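Talk notes, Undilton robotics club night, September 2022

**Opening (don't rush this bit!)**

Hi everyone, I'm from the Stollcombe student team, and our project is called Fudadon. We want a robot arm to fold a shirt. I picked laundry in August because I figured it'd be easy (pause for laughs, Mum will definitely laugh).

Explain the goal: we're collecting up to 200 folds, all done by hand with the grippers, on a bed, with ordinary shirts.
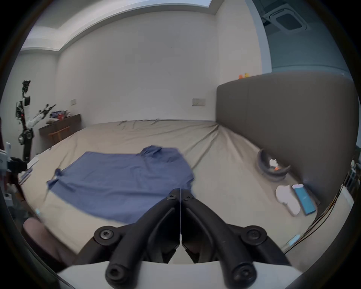
So the first thing we learnt is that cloth has no favourite shape. A block stays a block, but a collar goes wherever it likes, and our first labels were a real mess. Mention the naming argument here, then the spreadsheet with 11 columns (down to 5 now, thank goodness).

**Two hands**

- One gripper drags the shirt, two can stretch it
- Grab both hem corners, lift, *then* bring it up to the collar
- Keep the pull even or the pleats bunch up
- Ask who's folded a fitted sheet on their own!

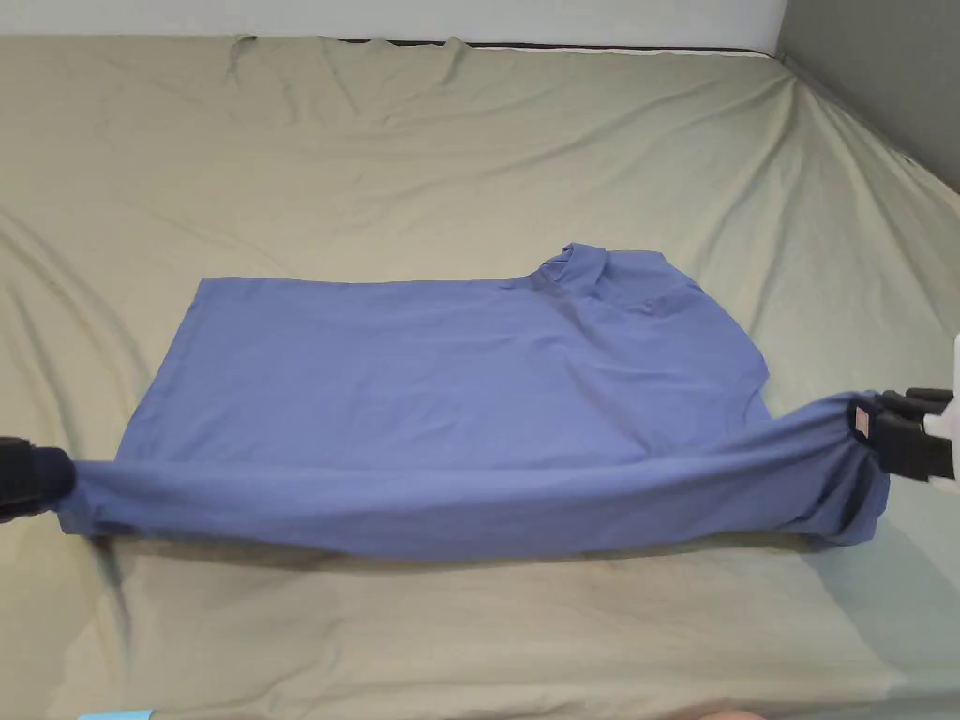 *Hem up, a gripper at each corner.*

**Where to next**

Training starts once the labels are organised. Towels after that, then the Wan trials if we get a spot. Plug the sign-up sheet by the door, then questions.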